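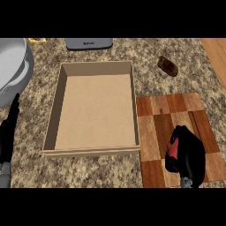
**楼主：灶台边的阿芒**

厨房搬家搬到第二轮了，来问问大家：干香菇、木耳、腐竹这些干货，你们到底是放冰箱还是放柜子？

起因是我妈八月份过来住，一开柜门就皱眉头，说我这么放早晚生虫。我本来不信，结果第二天煮粥，抓了一把小米，里面真有东西在爬……当场把整袋都倒了，顺手把旁边的红豆、薏米也翻了一遍，薏米里也有。心疼得要命，那袋薏米是托人从老家带的，刚开封没几天！

我家的情况是这样：南方，一楼半地下的那种老房子，梅雨季墙上能挂水珠。冰箱不大，冷藏室常年塞满剩菜和我老公的气泡水，冷冻室有5层小抽屉，其中两层被他的鱼占了（他钓鱼，不吃鱼，全冻着，别问）。所以全塞冰箱不现实，想听听过来人怎么分配的。

另外有人用过Nerkemel那种抽真空的罐子吗？我在店里看了一眼，一套419，手都伸出去了又缩回来了。

---

**2楼：半斤八两**

小米生虫太正常了，虫卵很多是买回来就带着的，跟你家干不干净没多大关系。我的办法是新买的米和杂粮，先整袋进冷冻室冻一个礼拜，拿出来回温，回温的时候别开袋，不然水汽全凝在米上，然后再装瓶。这样弄了好几年，没再见过虫。

香菇我放柜子，密封袋套密封袋，里面丢一包干燥剂。木耳随便放，木耳命硬。

真空罐不评价，没用过，嫌贵。

---

**3楼：Tianyou Xiao**

用过Nerkemel，来说两句不好听的。

罐子本身没问题，盖子上那个手动小泵用到第二年就开始漏，早上抽好，晚上一按，软的。问客服，客服让我把胶圈拿下来洗洗晾干再装，照做了，好了一阵又漏。现在那几个罐子我拿来装挂面和猫粮，当普通罐子用。

419能买多少玻璃瓶你自己算算。我现在全是超市里那种带卡扣的玻璃瓶，胶圈坏了单换，几块钱的事。

---

**4楼：灶台边的阿芒（楼主）**

回3楼：谢谢！手彻底缩回来了哈哈。

回2楼：冻一个礼拜是整袋连包装一起扔进去吗？我家那个冷冻室，得先跟鱼商量一下。

---

**5楼：半斤八两**

对，连包装一起。散称的就套两层袋子把气挤干净再冻。鱼那边自己协调。

---

**6楼：桂圆不带壳**

我跟楼上几位不太一样，我是冰箱派，而且是坚定的冰箱派。

虾皮、干贝、花生、芝麻、核桃，凡是带油或者带腥的，统统冷冻，没得商量。这些东西在柜子里放着，虫倒不一定有，但是会哈喇，哈喇味一出来整罐都没救。我婆婆有一罐芝麻在灶台旁边放了一夏天，闻着像旧油漆，她还说香，拿来拌面给我吃，我那顿饭是含着泪吃完的。

楼主家是半地下，湿度摆在那儿，我觉得腐竹也别在外面放了。腐竹是豆制品，油不少，受潮长霉特别快，而且有时候霉点很浅，看着就像本来的颜色，不仔细看根本发现不了。

---

**7楼：老曾的搪瓷缸**

不同意6楼。腐竹进冰箱容易碎，一捆好好的腐竹拿出来全是渣，泡发了捞都捞不起来。我爸卖了半辈子干货，店就叫Zeng，开在菜场口上，他存腐竹从来是牛皮纸包好，外面再套塑料袋扎紧，吊在通风的地方，离地离墙。

重点是少买。现在买东西这么方便，囤那么多干什么？一次买够吃25天的量，吃完再买，什么虫什么霉都跟你没关系。

---

**8楼：桂圆不带壳**

回7楼：叔叔的店通风肯定好啊，菜场口上，穿堂风呼呼的。楼主是半地下，墙上挂水珠，你让她吊哪儿？吊起来等着长毛吗？

碎不碎跟进不进冰箱也没关系，是你拿硬盒子装，别让别的东西压着它。我冻了这么多年也没见成渣。

---

**9楼：老曾的搪瓷缸**

半地下我漏看了，这条我收回。湿成那样确实吊不得。

但少买这条我坚持。

---

**10楼：灶台边的阿芒（楼主）**

别吵别吵，两位说的我都记下了。

少买这个我也想，问题是我妈。她每次来都背一大包，香菇是自己晒的，笋干是舅妈给的，还有一种叫不上名字的菜干，黑乎乎的，烧肉倒是绝了。不收她不高兴，收了我吃不完。昨天理了一下午，光笋干就理出来三种，其中一种我怀疑是前年的。

请问前年的笋干还能吃吗？没有霉点，就是颜色深，闻着有点酸。

---

**11楼：半斤八两**

颜色深正常，放久了都会变深。酸味要看，有些笋干做的时候就是发酵过的，本身带酸。你拿一小把用淘米水泡一夜，第二天换水煮，煮开了闻，要是酸香就没事，要是发闷发馊就扔。拿不准就扔，别舍不得。

---

**12楼：Ridance今天也没涨薪**

潜水好久了冒个泡。分享一个我自己的蠢事：有人跟我说花椒能防虫，我就往米缸里撒花椒，直接撒的，没包。虫防没防住不知道，反正那一缸米煮出来的饭都是麻的，我室友以为我在里面加了什么，吃两口就放下了。

花椒要包！拿茶包袋或者纱布包！撒进去以后挑花椒挑了我一个晚上，眼睛都花了。

---

**13楼：桂圆不带壳**

哈哈哈哈哈麻饭

不过花椒我觉得也就图个心理安慰，我包了也放了，虫照来。还是先冻管用，这点我跟2楼站一边。

---

**14楼：小满过后**

问个岔开一点的：你们贴标签吗？我以前用Carnirik的那种可擦标签，说是水笔写了能擦掉重写，结果进了冷冻室一起霜，字全糊了，拿出来不知道是糯米粉还是澄粉。那天本来要做汤圆，下锅以后一锅浆糊……

后来改用美纹纸胶带加油性笔，撕下来也不留胶，难看是难看，好用。

---

**15楼：Tianyou Xiao**

贴，只写两样，名字和开封的月份。保质期不写，写了也不看。

粉类一定要贴，我家淀粉、小苏打、糖粉三个瓶子长得一样，我爸有一次拿小苏打勾芡，那盘菜最后连猫都绕着走。

---

**16楼：灶台边的阿芒（楼主）**

回来汇报进度！

笋干按2楼教的泡了煮了，两种是酸香，留下了，颜色最深的那种一煮就一股闷味，扔了。趁我妈下楼买菜的时候扔的，嘘。

现在的分法是这样，大家看看还有没有毛病：

- 冷冻：虾皮、干贝、芝麻、花生，还有腐竹（用硬盒子装，听6楼的）
- 柜子最上层：香菇、木耳、笋干，套双层袋加干燥剂
- 玻璃瓶：小米、红豆、绿豆，全部冻过再装
- 面粉：没想好，先放着

鱼那边协调出来一层抽屉，代价是这周末得吃两顿红烧鲫鱼。

标签买了美纹纸，晚上写。

---

**17楼：半斤八两**

面粉开封了也建议冷藏，口扎紧，别挨着鱼。面粉吸味儿特别厉害，我蒸过一笼带鱼味的馒头。

柜子那层干燥剂记得隔一阵摸一摸，硅胶那种变色了就换，石灰包摸着胀鼓鼓的也换。你那湿度，换得要比别人勤。

---

**18楼：老曾的搪瓷缸**

香菇放进去之前先摸摸蒂，蒂要是能按动，说明没干透，得再烘一下。烤箱开低温，门留条缝，烘到蒂发脆为止，放凉了再装袋。自家晒的最容易是这个毛病，伞面干了，蒂还是潮的。

---

**19楼：灶台边的阿芒（楼主）**

刚去摸了，有一半按得动……

烤箱已经开了，满屋子香菇味，我妈在客厅问我在炖什么。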